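Geltero Skills Course
Handout 2: Interrupted closure of a straight incision on the tissue pad

Read before the bench session. Bring the handout with you; the spacing and tail rules are used again in Handout 8.
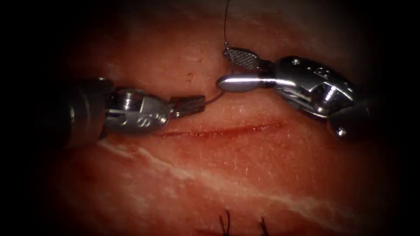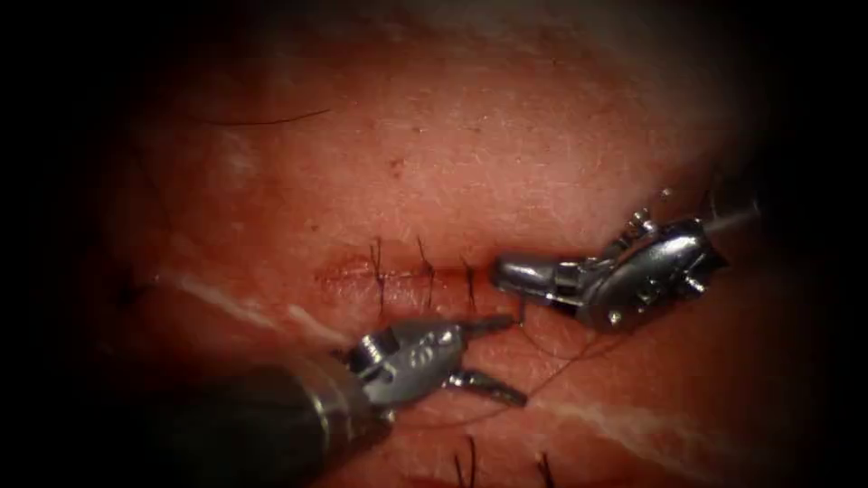 The simple interrupted stitch is a single loop of thread passed through both sides of a wound and closed with its own knot. Each stitch is independent of its neighbors, so a failed knot costs one stitch and leaves the rest of the line under its original load. Spacing is judged along the incision, from one crossing to the next. In the second picture three knotted stitches cross the cut at fairly even intervals, each standing nearly vertical to a horizontal line, and this is the geometry to aim for. A stitch laid at a slant pulls the two edges in opposite directions along the cut as well as toward each other, and the edges shift out of register. The shift is small for one stitch and adds up over a row.

1. Terms

Bite: the distance from the wound edge to the point where the thread enters or leaves the surface.
Pitch: the distance between adjacent stitches, measured along the incision.
Throw: one wrap of the thread ends around each other. A knot is a stack of throws.
Tail: the free end left beyond the knot after cutting.
Standing part: the length of thread that runs from the stitch toward the needle.

2. Bite and pitch

Keep the bite equal on both sides. Unequal bites bring the edges together at different heights and leave a step that can be felt with a gloved fingertip. Depth follows the same rule. A shallow pass on one side and a deep pass on the other rolls the shallow edge under.

Pitch should be equal to or slightly greater than twice the bite. Closer pitch uses thread without improving the closure. Wider pitch lets the wound gape between stitches as soon as the pad is flexed. Mark the pitch on the pad for the first row only. From the second row on, work by eye and measure afterward.

3. Handling the thread

Grip the thread near the end when forming a loop and along the standing part when drawing down. Textured jaw faces hold well but abrade the surface of the thread, and a section that has been gripped repeatedly should end up in the discarded tail. It should never lie inside the knot.

Keep the working loop short. A long loop falls onto the pad, picks up moisture and sticks, and has to be lifted clear before the next throw. Leave enough slack for one wrap and no more.

Pull along the line of the throw, both ends low and opposed. Upward tension lifts the stitch out of the surface and enlarges the entry holes.

4. Knot

Square knot, first throw doubled, then two single throws in alternating directions. Set the first throw until the edges touch. Do not tighten past contact — blanching does not show on a pad, and the only sign of excess tension is a pucker at the entry points. Lay the finished knot to one side of the incision. A knot resting on the cut line presses into it and holds the edges apart. The row can be tied first and the knots moved over afterward, provided the throws are not loosened.

5. Tails

Cut both tails to 8 mm. Shorter tails risk slippage with smooth thread. Longer tails foul the next stitch, and a tail caught under a neighboring loop cannot be freed without cutting one of the two.

6. Bench exercise

Pad: Jomness, single layer, one straight incision. Keep the surface damp throughout.
Time allowed: 30 minutes.
Work: 13 stitches at constant pitch, starting from one end. Do not place the middle stitch first; halving the wound is covered in Handout 8.
Restart the row if two adjacent stitches differ visibly in slant.

7. Assessment

Measured: pitch variation, bite symmetry, tail length.
Inspected: knot position, puckering, gaping on flexion.
Not scored: speed within the time allowed.

Used pads go in the lidded bin at the Asel end of the room. Thread offcuts are swept up separately and do not go down the sink.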